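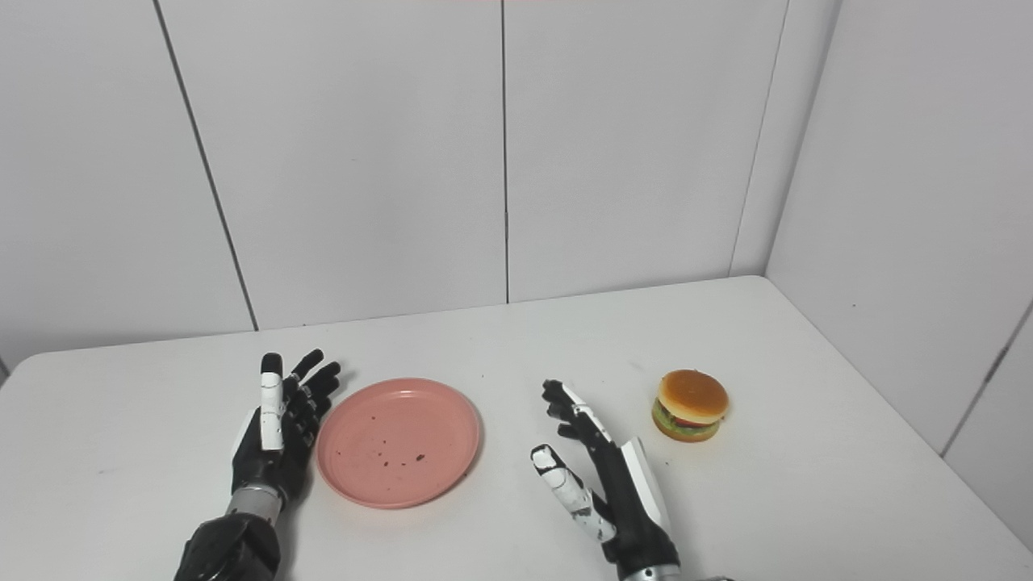

Who can come to the Jaltarier robotics open day?
Anyone who likes, of any age, free of charge and without a ticket, as long as children under twelve bring a grown-up along.

Jaltarier Opens Its Karwood Workshop to the Public on Saturday, January 19, 2019

KARWOOD – Jaltarier is very happy to announce that the doors of its Karwood workshop will be open to neighbors, families, students and anybody else with a free hour and a little curiosity, from 10 a.m. until 4 p.m. Visitors will be able to stand close to the company's two-handed robot while it practices at the table, talk with the people who work with it every day, and stay as long as they please (the coffee will be on, and there is plenty of hot chocolate for the younger guests).

The open day follows a smaller evening in November, when the company invited the families of its staff and a few friends from nearby businesses. We had set out 71 chairs that night and thought we were being generous, and we ended up borrowing benches from the building next door! So many people asked when they could come back with a cousin, a classmate or a whole scout troop that a proper public day seemed the natural thing to do.

At the heart of the visit is the handling table, where the Plulix project does most of its work. Plulix is our long-running effort to teach a robot with five-fingered hands to deal with the kinds of things people have on their tables at home: plates, cups, play food, small boxes, and all the other odds and ends that come in awkward shapes. The table itself is plain and white, and the objects are few, and we have found that guests are often surprised at how long they can happily watch a pair of hands at work there.
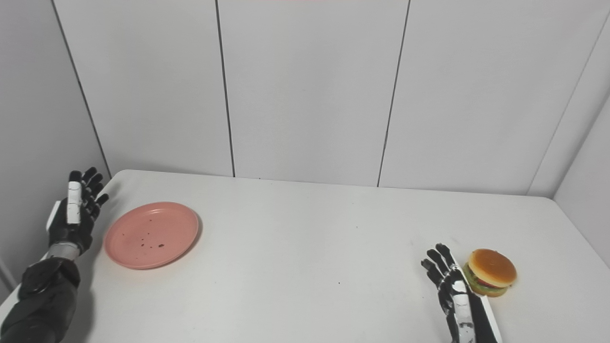

The Plulix robot's hands at the table with a pink plate and a toy hamburger.

Table sessions will start on the hour and the half hour, with the last one at 3:30 p.m. Each session lasts 20 minutes and leaves time for questions, and we do mean any questions, including the ones that people apologize for before they ask them. Our engineers will explain how the robot uses its camera view to find an object, how it decides where the fingers should go, and why a round bun and a flat plate with a raised rim call for very different grips. When a try goes wrong they will talk about that too, and then have another go.

The project has kept a careful log since it began, and as of the end of last year the Plulix team had recorded 2,898 practice runs at the table. Of these, 1,845 were done with play food and tableware, which remain the favorites of both our staff and our visitors. Printed pages from the log will be pinned up along the hallway for anyone who enjoys that sort of reading, with some of the handwritten notes left just as they were.

Elsewhere in the building, our friends at Purves, who make many of the small machined parts used in the workshop, will have a bench of their own by the loading door. They are bringing finger joints at different stages of finishing and a tray of parts that visitors are welcome to pick up and turn over. Children may also try the sorting game in the front room, and the first 100 through the door will be given a fold-up paper hand to put together at home.

"We have been part of Karwood for a good while now, and people walk past our windows and wonder what on earth goes on in there," the company said. "We would so much like them to come in and see, and to tell us what they think a robot ought to be able to do for them."

Visitor information

Parking is free in the lot behind the workshop, and the entrance is on the side with the blue awning. All the rooms on the visit are on the ground floor and can be reached by wheelchair and stroller. Guests are kindly asked to stay behind the floor tape during table sessions and to leave food and drinks in the front room. Photographs are welcome, without flash please. School and club groups of ten or more should call the front desk ahead of time so that we can save them a session.

About Jaltarier

Jaltarier develops robot hands and the software that guides them, with a special interest in everyday household objects. The company is based in Karwood, where it runs the Plulix project. Reporters who would like to attend the open day or arrange a separate visit may contact the Jaltarier press desk during regular business hours.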